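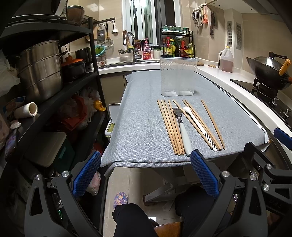 How many demonstrations must a team record before its entry in the Stiler Cup sorting task is accepted?

Each team must submit 24 complete demonstrations, recorded with the hand-held gripper and saved under one team number.

Section 4. Recording the Utensil Task

This section applies to all student teams of the Pirnau Robotics Club entering the home division. It replaces the pages issued in April. Read Section 3 (Gripper Check and Charging) before you begin.

4.1 Preparing the work surface

1. Cover the work surface with a plain cloth and pull it flat.
2. Place the container at the far end, open side up.
3. Lay the utensils on the near side with their handles or thick ends toward the operator.
4. Leave enough space between groups for one finger of the gripper to pass.
5. Sit or stand so that both fingers can reach the container without the operator leaning on the surface.

Note: Teams may record at home or in any kitchen approved by their adviser. Ordinary household items may remain on shelves and counters.

CAUTION: Turn off all burners before recording. Knives may not be used as task objects.

4.2 Recording a demonstration

1. Start the Nondero recorder and enter the team number.
2. Hold the gripper still with the fingers open until the recorder shows "Ready."
3. Close the fingers on one object at a time. Chopsticks may be taken singly or as a pair, but the choice must be the same throughout a demonstration.
4. Lift the object clear of the cloth before moving it toward the container.
5. Lower it into the container and open the fingers fully.
6. Return to the near side and continue until the assigned objects have been placed.
7. Press Stop and wait for the file to close.

CAUTION: Keep hair, sleeves and lanyards away from the finger joints. Do not force the fingers past their stops.

We use cookies to remember your settings and measure visits to this site. Accept | Manage choices

4.3 Acceptable placement 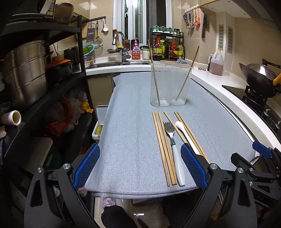

Judges score placement by whether an object is held by the container, and the angle at which it comes to rest is not scored. Utensils need not stand upright or face the same way. Two chopsticks that lean in opposite directions, with their ends above the rim, are both counted as placed. The fork, the spoon and the pairs still lying on the board are counted as remaining. An object resting across the rim is marked "unplaced," and the operator may pick it up again within the same recording.

4.4 After recording

1. Play back each file at normal speed.
2. Delete any file in which an object fell to the floor or a hand touched an object.
3. Copy accepted files to the Dhillon Lab drive, folder 107.
4. Wipe the finger pads with a dry cloth and return the gripper to its case.

Note: A deleted file must be replaced before the team's entry is submitted. Requests for extra recording time should be made in writing to the team adviser.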